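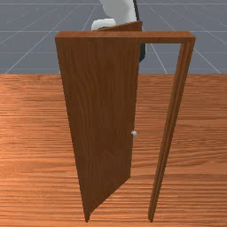 I went over to the Skovidico open day in Stestbridge last month, mostly for the free tea, and ended up glued to one screen for 53 minutes! They were showing a simulated arm that's meant to learn to deal with a door. Just a little wooden door in a frame on a table, with a silvery knob - my nan could do it with a tray in each hand.

Rodel Mangubat ran the demo and was ever so patient with my daft questions. He said they'd put it through up to 1,237 goes overnight, all on a computer, so no real hinges suffer.

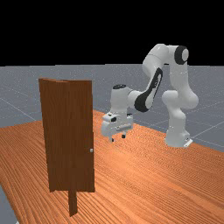
Arm, table, door. The whole simulated world!

He let us flick between views too (I kept going back to the close one by the fingers, it makes you feel very small).

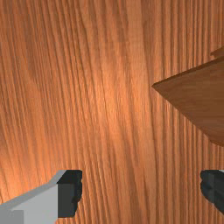
Saludo reckoned it would all fall apart on a real door, what with draughts and sticky paint, and I did wonder that myself. Rodel said they'll try one at the Jurnbridge workshop in October. I've put my name down for 2 places.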